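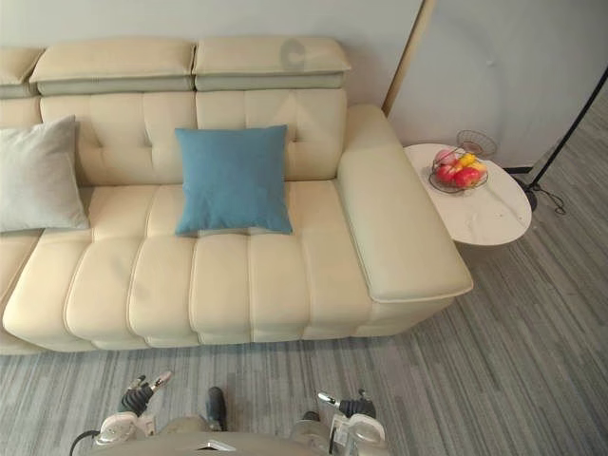
Figure 2. The sofa in the waiting room, with two throw pillows on the seat.

3.2 The sofa and its pillows

Seating in shared rooms is often studied through posture and length of stay. Loose pillows get less attention, although they are the one part of a sofa that people can move without asking. This section covers the sofa in the waiting room at Bindusberg and the pillows kept on it. The desk chairs and the window bench are treated in Section 3.3.

The sofa is cream-beige and stands against a pale gray wall. It has padded headrests above the backrest sections, and the seat is stitched into channels that run to the front edge. A blue pillow and a gray pillow lie on it in Figure 2. The backrest is tufted, and pillows placed against it tend to settle toward the gap between two sections. We return to this in Section 4, where resting positions are compared.
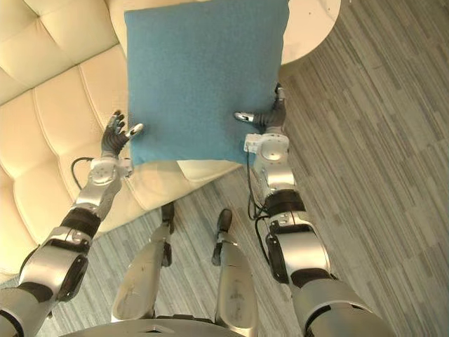

Türkmen

The pillows were treated as part of the room from the start of the study. Staff were asked to leave them where visitors had put them during opening hours and to set them back on the sofa at closing. Positions were noted once in the morning and once in the afternoon on a sheet kept at the front desk. The sheet had a plan of the sofa divided into seat, backrest and armrest, and a separate box for any pillow found elsewhere in the room. Entries made after closing were left out of the analysis.

We recorded 50 sheets in total. On 20 of them at least one pillow had moved between the morning and afternoon entries. Most of the moves were short, from the backrest to the armrest or along the seat. A pillow on the floor was logged under "elsewhere" along with those on other furniture, and the sheet did not separate the two. This was changed in the November version of the form.

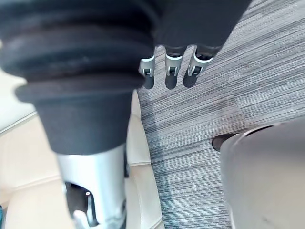
Floor covering matters for the same reason. The room has gray striped carpet, and staff told us they were less concerned about a pillow on carpet than they would be on tile. Several said they would put a dropped pillow straight back on the sofa without brushing it off. We did not measure soiling, and the covers were laundered on the building's normal schedule.

Cover fabric was the other point raised in the staff interviews. The sofa upholstery is wiped down and the pillow covers are taken off and washed, so the two age differently. Respondents preferred a cover with some texture, saying that it stayed in place better and showed creases less. Two respondents disliked textured covers because lint collects in the weave. The Filtent rating sheet, which we used for all soft goods in the building, scores texture and recovery separately. Recovery means how fully the filling returns after it is pressed, and it was scored by hand on a scale of one to 4.
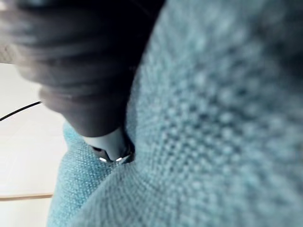
Figure 3. Woven surface of the light blue cushion, pressed in to form a dimple.

Recovery scores were lower for pillows that had been in the room longest, but age and filling were not recorded separately and the two cannot be told apart here. The Molosura building, described in Section 5, has newer pillows on an older sofa and allows a partial check.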